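Skusdale Ring Repairs and Resizing - your questions

Typed up by Spyros between customers, will tidy later. If it's not answered, ring the shop.

Where are you?
Rulorcombe, 91 Mill Street, up the steps past the chemist. Door sticks, give it a push.

When are you open?
Tuesday to Saturday, 10 till 5. Closed for lunch if there's only one of us in. Shut for two weeks in June.

Do I need an appointment?
Not for resizing, cleaning or a quick look. Yes for remodelling and anything inherited you want talked through properly, as Marina likes to sit down with you and that takes a while.

How do I find out my size?
Come in and we'll measure you, free, takes a minute. Please don't use string. String stretches. Paper strip is a bit better but still not great. Come in the afternoon if you can, fingers are smaller first thing and smaller again if you've walked up the hill in the cold.

It's a surprise, I can't ask them.
Borrow a ring they wear on the right finger and bring it in. Which hand matters, most people are half a size different left to right. Can't borrow one? Guess a bit big. Making smaller is generally easier than making bigger.

How much can you change a size?
Plain band, two sizes either way, normally no trouble. More than that we'd want to see it. Stones all the way round, usually can't be done. Same for patterned bands where the pattern would end up with a gap in it.

What does it cost?
Plain gold band going down, from £45. Going up costs more as we're adding metal and the gold price moves every week. We'll always give you a price before we touch it. If you say no there's no charge.

How long does it take?
10 working days for most things. Longer before Christmas. If it's for a wedding tell us the date when you drop it off, not the day before!! We can sometimes do same week but please don't count on it.

Can you do silver and platinum?
Silver yes. Platinum yes but it goes to Marina's bench only, so allow extra. Titanium and tungsten no, sorry. Plated costume rings we'd rather not, the heat takes the plating off and then everyone's upset.

Will I see the join?
Shouldn't do. We match the colour as near as we can and polish the whole ring after. Very old red golds are harder to match, we'll warn you. 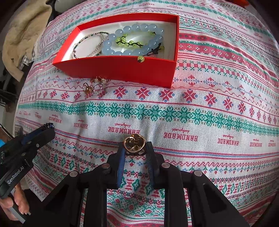
My ring has a fancy top, does that make a difference?
Sometimes. We work at the back of the band so the top is left alone, but openwork and knots hold a lot of soap and hand cream and need a good clean first. That's included. Thin wires get checked under the loupe and if anything looks worn we'll phone you befor going further.

Can I clean it at home?
Warm water, drop of washing up liquid, soft toothbrush. Put the plug in. Not toothpaste, it scratches. Not for pearls or opals, bring those in.

What about hallmarks?
We work round them where possible. If the mark has to be cut through we'll tell you first and you can decide.

Do you buy old gold?
No. Try Chrysikopoulos on the market square, tell them we sent you.

Can I post it to you?
Yes, tracked and insured only. Put your name and number inside the parcel, people forget. We send back the same way and add the postage to the bill.

I've lost my ticket.
Fine, bring some ID with your name on. We keep finished work for six months and we do text reminders.

Is there a guarantee?
One year on our soldering. Doesnt cover shutting it in a car door.

Who do I speak to?
Spyros Panagiotou on the counter, Marina Margaritis for bench work and remodels. Extension 801 gets you the workshop, let it ring, she might have the polisher on.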